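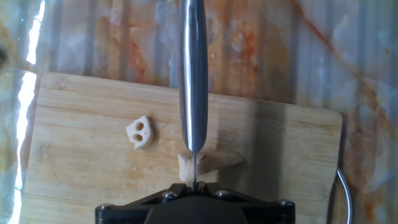 About Ulico

We test kitchen robots before restaurants pay for them. Most sales demos use a soft tomato and a fresh blade. We ask for lotus root, which is hard, full of holes and never the same shape twice.

Ulico began in Doslow with 5 people who had sat through too many of those demos. We have since reviewed 17 cutting kits, among them the Mustaneo arm, and would buy very few. Each one gets 30 days on our counter. Makers don't pay us and don't see the report early. If a cook with a knife is the better deal, we say so.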